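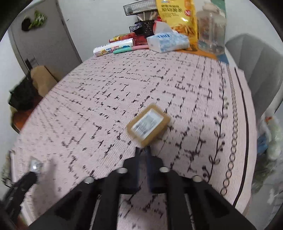

Packing table and outgoing parcels – walk-round checklist with comments
Vadstead workroom, Saturday 30/07/2022
Checked by: Nuno Antunes
Copy to: Américo Henriques

Marks used: OK, FIX (to be put right before the next packing day), WATCH (look again at the next check).

1. Table

1.1 Table stands firm when leaned on at each corner – OK
1.2 Edges free of splinters and sharp spots under the cloth – OK
Felt along all sides by hand with the cloth lifted.
1.3 Top clear of drinks and food – OK
1.4 Height suits the person packing – WATCH
Fine for me. Américo says his back is sore after a long order. We have a pair of blocks from the old bench and will try them before buying anything.

2. Table cloth

2.1 Cloth lies flat, no folds where a box is set down – OK
The ribbed pink one with the black script print is on the table now. The ribs give a little grip, so a light carton does not slide when you tape it.
2.2 Hem does not hang low enough to catch a knee or a chair – FIX
Too long on the window side. Fold under and pin, or turn the cloth. If pins are used, heads go to the underside and somebody writes down how many went in.
2.3 Small parts can be seen against the cloth – FIX
The print is busy. Black strokes and dots all over, and a dropped black screw is hard to find among them. The vine along the border is no better. Use a plain tray for anything smaller than a coin. I would like a plain cloth for sorting work, but the printed one can stay for boxes.
2.4 Cloth washed since last check – OK
Last done in March according to the sheet on the door. Due again.

3. Cartons

3.1 Small brown cartons dry and square, no crushed corners – OK
Opened one bundle from the Correia delivery and pressed the corners. Good board. The bundle at the bottom of the stack had a soft side and has gone to recycling.
3.2 Flaps closed all the way before the label goes on – OK
3.3 No more than 8 small cartons in one stack – FIX
Stack by the door was higher than that and leaning. Taken down during the check. Please do not build it up again, even on a busy day.
3.4 Nothing over the weight limit for one-hand lifting – OK

4. Labels

4.1 Label on the top face, straight with the edges, brown showing all around – OK
Labels folded over an edge come back to us. The barcode has to be on one flat surface.
4.2 Print dark enough to scan – WATCH
Barcodes are fine. The small lines of text are coming out pale on some rolls. Change the ribbon when the address cannot be read at arm's length.
4.3 Old labels removed or fully covered on reused cartons – FIX
Found 2 reused cartons with the old address still showing. Both relabeled.
4.4 Roll of 200 spare labels in the drawer – OK
Fita roll, opened, about half left.

5. Containers and loose items

5.1 Wire containers kept in from the edge of the table – WATCH
Bare wire ends can snag a sleeve. Check by running a cloth along the rim – if it catches, bend the end in or tape it.
5.2 Small shiny pieces picked up as soon as a box is closed – FIX
Américo's comment: "They roll when you pull the cloth." Agreed. Pick up first, then straighten the cloth.
5.3 Knives closed and in the Boltomia rack – OK
5.4 Tape guns hung up, teeth covered – FIX
One cover is missing. A bit of folded card will do until the new one arrives.

6. Light and floor

6.1 Light even across the table – WATCH
With only the side lamp on, hands throw a shadow over the work. Use the ceiling light as well when reading labels.
6.2 Floor clear between table and door – OK
6.3 Cables along the wall, none across the walkway – OK

To do first: 3.3, 5.4, 2.2. Américo to do the hem and the tape gun cover. I will order label ribbon and ask what a plain cloth would cost in the same size.

Signed: N. Antunes
Seen: A. Henriques – "2.3 agreed, but keep the pink one."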